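Every February, when the tomatoes are going mad and the evenings stay light till late, the hall on Omico Street fills up with other people's clothes. I love it more than Christmas.

The Ziltaslow swap has been going for 13 summers now, and the rules still fit on a postcard. Bring what you don't wear, washed and mended. Take what you will.

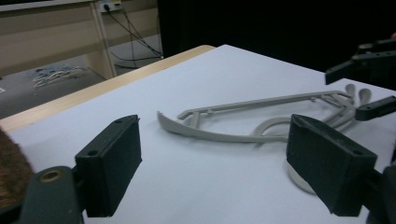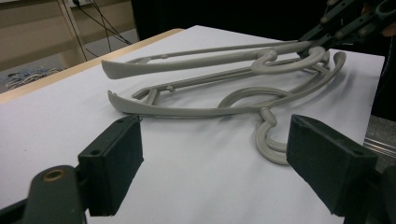

Clothes swapping suits a small town beautifully, and I wish every one of them would try it. You see a coat you admired for years on somebody else's back, and suddenly it's on yours! Wiebke Seidel started ours with a borrowed rack and 40 pieces, most of them her sister's. This year the tally was 204, and that's before the kids' corner. She's fussy about how things are shown (a good blouse in a heap looks like a rag, she reckons), so there are always hangers to be found, including plain light gray plastic ones like the pair lying one over the other on the white tabletop, and anything with shoulders goes up on a rail before the doors open at nine.

The mending table is my favourite spot. Olesia Panasiuk can turn a frayed collar in 30 minutes flat, chatting the whole way through, and she'll happily teach you if you pull up a chair. I went in with a linen shirt I'd given up on and came out with it on, plus a wool skirt the colour of wet slate that I had no business needing in summer.

Tekle Admasu came for trousers and left with a dinner jacket. "Where am I going to wear it?" he asked me at the tea urn. He wore it to the pub that night, with shorts.

The leftovers go in bags to the op shop in Cumum, and the next swap is in winter, so start saving your jumpers.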